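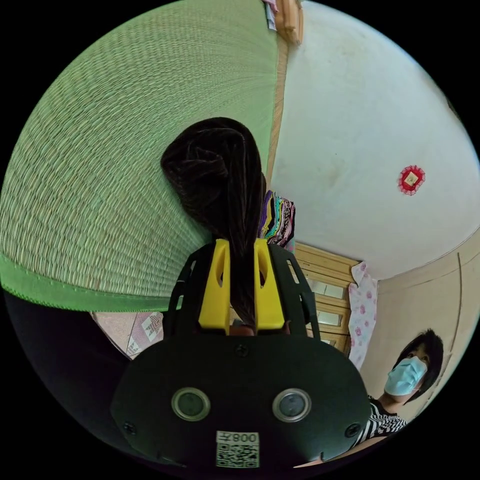 April, 9:40 in the evening

My wrists are tired, but in a different place than in the first week. Then it was the thumb that hurt, because I squeezed the handle as if the cloth wanted to run away. Now it is the outer side of the arm, from holding the tool up in the air while the other pair of hands gets ready.

We started late. The bus from Sudine stood a long time at the bridge, and when I came in, the grippers were already charged and I had only to wash my hands and tie my shoes again. The number on the board said 1,913, the count of all demonstrations so far in the cloth set. I had hoped we would pass two thousand before the end of the month. I do not hope it so strongly now.

The morning went to small things. Pick up a cloth, move it, put it down, open the fingers, go back to the starting position. It is boring to write down and it is also boring to do, yet I made mistakes in it. I go back to the starting position too fast. Clindis sent us a note about this last week: the return is part of the recording too, and if the hand jumps home, the robot will learn to jump home. So I tried to move as if I carried a full cup of soup. After lunch I forgot the soup, and eight of my recordings have to be made again.

I also learned a new word, "slack." I knew it only from people who do not work enough. In our notes it means the part of the cloth which is not pulled, and they want less of it before each fold.
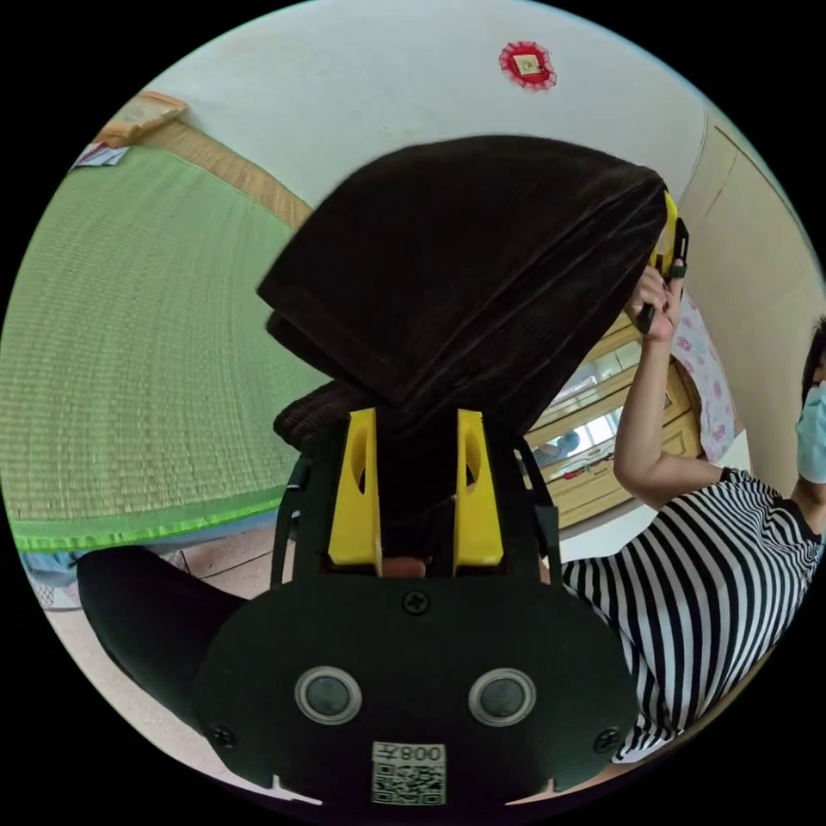 Folding with two people is the task I like most, and also the one in which I am least good. One gripper alone can only drag a cloth or lift it by one point. With two, somebody must decide who waits. We are not allowed to speak during a recording (the sound is saved too, and they do not want commands in it), so I have to read the other person from the shoulders and arms. With the mask I cannot see a mouth moving anyway. The brown cloth was the hardest. It has fine ribs, and when it is bunched up thick between the yellow fingers, I cannot feel through the handle if I am holding one layer or two. When the striped sleeve goes up and the right corner is stretched tight, that is my sign to stop pulling and only keep still. Keeping still sounds easy. My hand makes its own small circles, and later in the playback I see every one.

I asked myself today what the robot will do with those circles. Will it think that they belong to folding? Somebody at the Gunawan office wrote in the guide that small natural movements are acceptable, and I read that sentence two times, as it is kind to me. But I would be ashamed if a machine somewhere folded towels with my trembling.

In the afternoon we did a little of the other method, the remote one, on the Rornero arm in the back office. There you sit in a chair and move two control sticks, and the arm copies you with a short delay. I do not like the delay. I push, nothing happens, I push more, and then all of it happens together. My colleague is very calm with it and finished a whole row of cups while I had put down one. With the hand-held tool the fingers go where my hand goes, and if I do something wrong, I know it at once. They say both kinds of data are useful. I believe them, but I know which one I will ask for in May.

Before going home we practiced for tomorrow's list, small towels and the pale blue-and-white cloth, beside the wall clock on the mat. I looked at the clock too often, I think. 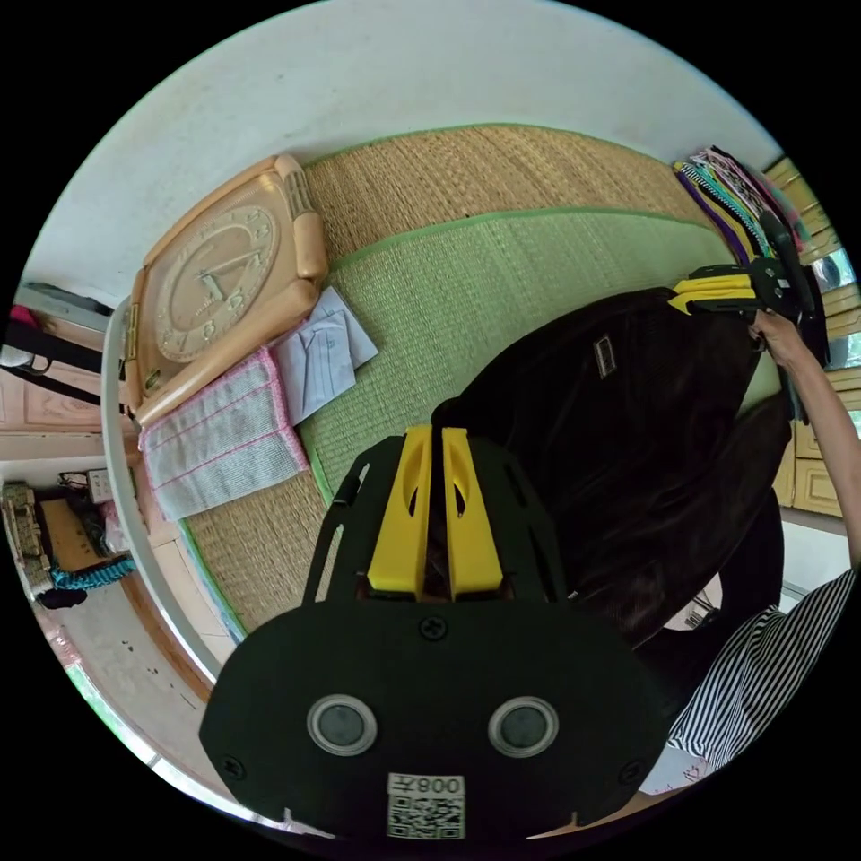 For tomorrow

Start with the eight that must be repeated, while the arm is fresh.

Breathe out before closing the fingers. It helped me in the last hour, and I want to see if it was only luck.

Ask if the towel should be taken by the stitched edge or a little inside of it. The guide shows both on different pages. If I take the very edge, it slips out; if I take it deeper, the corner falls over and the fold becomes thick there.

Ask also about gloves. Two pairs were ordered, and I have not seen them.

Bring the hand cream, the one without smell.

It is past ten now and I still have to hang the laundry. At home I fold everything with my own ten fingers, quickly and rather badly — the shirts go in one pile, the rest in the basket. I noticed yesterday that I held a pillowcase by two corners and waited, as if someone would come and take the other side.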